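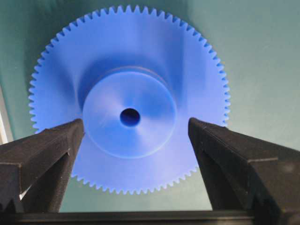
Olá, Zoia! Segue o ponto de situação do projeto da horta comunitária de Caltstead, referente a dezembro, com um bocadinho de atraso (desculpa, o mês foi uma correria!).

**Canteiros e plantação**

Os canteiros do lado sul estão todos atribuídos e já há lista de espera, o que me deixou contentíssima. Plantámos alho, favas e ervilhas, e ainda couve-galega num canto que ninguém queria por apanhar pouco sol. A ver vamos. A terra que veio da Bristasier era mais argilosa do que a encomenda dizia, por isso misturámos composto nosso e adiámos as cenouras para a primavera.

**Oficinas**

Fizemos 2 oficinas de compostagem e a segunda encheu! Passaram por lá cerca de 400 pessoas, contando com o dia aberto, que foi à parte. A Stefaniia Moroz deu a sessão sobre poda de fruteiras e quer repetir, desta vez com as árvores à frente em vez de diapositivos.

**Contas**

Gastámos 3.749 euros, quase tudo em madeira, terra e na ligação da água. Falta a fatura da Mondetti pelas mangueiras, que pedi outra vez na semana passada e continuo à espera. Mal chegue, mando-te a folha completa.

**O que vem a seguir**

- montar os 4 compostores novos junto ao portão
- fechar o calendário de sementeiras
- decidir se a vedação fica em rede ou em sebe (eu voto na sebe, mas demora)

Precisava só que me confirmasses se podemos passar a verba das ferramentas para a rega. Se der, encomendo já em janeiro.

Um abraço!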